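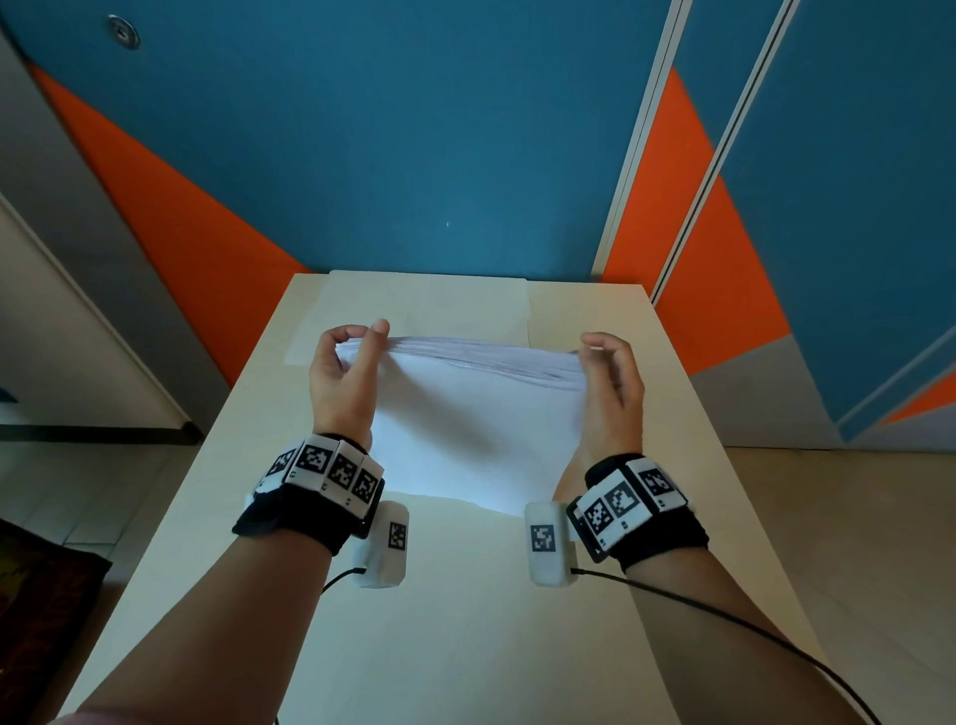

Inicio | Proyectos | Actas | Contacto
Abril · Por Arnel Buenaventura

Acta de la reunión de seguimiento, proyecto Flotum

Empezamos tarde porque el proyector no quería, como siempre. Estuvimos la gente de Solís, los dos de Droltora por videollamada y yo, que tomo nota (¡perdón por el desorden!).

Primero, manipulación de papel. Ya tenemos 400 demostraciones válidas con las muñequeras de marcadores y el objetivo sigue siendo 1000. Conté que el seguimiento de las muñecas va muy bien mientras se vea al menos un marcador de frente; cuando giras mucho el antebrazo la pose pega saltos, y con el fajo doblado todavía más. Droltora propone filtrar esos tramos. Yo prefiero interpolarlos y comparar, así que haremos las 2 cosas.

Luego, el resultado que traía ganas de enseñar: la política entrenada con 300 demostraciones ya cuadra el fajo en simulación, aunque lo suelta antes de tiempo. En Solís creen que es la etiqueta de agarre, que la ponemos a mano y cada cual a su manera. Puede ser, la verdad.

Acuerdos: yo reescribo la guía de etiquetado, Solís repite el entrenamiento y Droltora pasa el filtro. La prueba en el robot de Hatalside queda para la próxima.

Compartir · 2 comentarios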